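Graltbridge Opens Shared Rooms on Upper Level of Quan Building

September 21, 2012

GRALTBRIDGE – The upper level of the Quan Building on Cadmont Street has reopened to residents, small firms and community groups following an extensive renovation. The project has divided a former open sales floor into a series of shared rooms that may be reserved by the hour, the half day or the full day.

The renovation was carried out by Prunis, the firm selected by the city last December after a public bidding process. Work on the upper level lasted 35 weeks and was completed within the approved budget. The ground floor, which houses the city permit counter and the records office, remained open to the public during construction.

The building served as a furniture and dry goods store until its purchase by the city. The upper level was then used for storage and for seasonal overflow from the records office. A survey of residents and business owners conducted before the purchase found a steady demand for small and mid-sized meeting space near the center of town. Respondents noted that the rooms at the public library were often reserved well in advance and that the community hall was too large for most gatherings.

The new rooms vary in size. The smallest are intended for interviews, tutoring and private calls. The mid-sized rooms are suited to classes, project work and staff meetings, and the largest will hold 44 people under the current occupancy permit. All rooms open onto a common corridor, and the main stair has been fitted with new handrails and lighting. An elevator serves the upper level from the Cadmont Street entrance.

Under the terms of the renovation, the new interior walls were to admit as much daylight as possible to the middle of the building, where the old sales floor had been dim for much of the day. Frosted glass was chosen for many of the partitions, with blinds added where users may wish to control the light or have more privacy. The solid walls were painted in pale colors. Flooring throughout the rooms is dark wood plank, and the corridor has been finished in a lighter tone.

Furniture was kept simple. Each mid-sized room has been supplied with a white table that can be turned or moved to the wall, together with a mix of chairs and stools. Groups may rearrange the furniture as they see fit and are asked to return it to the center of the room before leaving. Additional chairs are kept in a closet at the end of the corridor – the key is available at the front desk.

Several of the rooms were put to use ahead of the formal reopening, during a trial period in which local groups were invited to reserve space at no charge. A total of 43 reservations were made during the trial. Comments gathered from those groups led to a number of changes, including longer evening hours, more coat hooks and a clearer set of signs on the stair. Groups also asked that drinks be allowed in the rooms, and the draft rules were revised accordingly. Covered and open beverages are now permitted in all rooms. Hot meals remain limited to the lunch area beside the elevator. 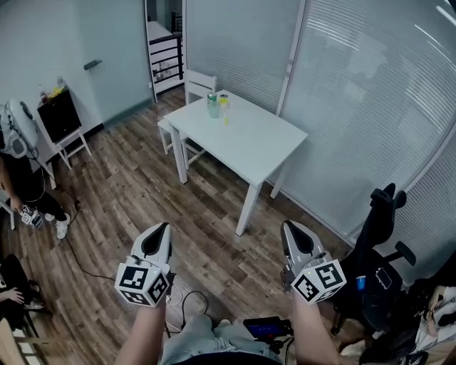 One of the shared rooms on the upper level of the Quan Building, with drinks on the table and frosted glass partitions behind.

The city has set the hourly rate for the smallest rooms at 2 dollars for residents, with higher rates for the larger rooms and for users from outside Graltbridge. Registered nonprofit groups may apply for a reduced rate. Payment is due at the time of reservation, and a full refund will be given for any reservation canceled at least one full day in advance. A room not claimed within the first half hour may be released to another party.

Reservations may be made in person at the front desk or by telephone during regular business hours. An online calendar is being prepared and is expected to be available in December. Until then, a printed schedule will be posted each morning at both entrances. Groups wishing to hold a room on a recurring basis should submit a written request, and these requests will be reviewed in the order received.

Users are responsible for leaving the rooms in good order. Trash and recycling containers are located in the corridor. Personal belongings may not be stored in the building overnight, and items left behind will be held at the front desk for ten days. Tape and adhesive hooks should not be applied to the glass partitions or to the painted walls. Portable display boards may be borrowed for notices and presentations.

Parking is available in the public lot behind the building, with accessible spaces next to the rear entrance. Bicycle racks have been installed on the Cadmont Street side. Visitors arriving after the permit counter has closed for the day should use the rear entrance, where a bell connects to the front desk.

A second phase of work at the Quan Building remains under study. It would include repairs to the roof, replacement of the windows facing the parking lot and the possible conversion of the remaining storage area into a small lecture room. Prunis has submitted a preliminary estimate for the roof repairs. No contract has been awarded for this phase – a public hearing will be held before any proposal is brought to a vote.

The city will review use of the rooms after the first six months of operation. The review will consider rates, hours and the balance between single and recurring reservations, and a summary will be made available at the records office. Written comments from users may be left at the front desk at any time.

Copies of the room rules, the rate schedule and the floor plan can be obtained at the Quan Building or at the Graltbridge Public Library.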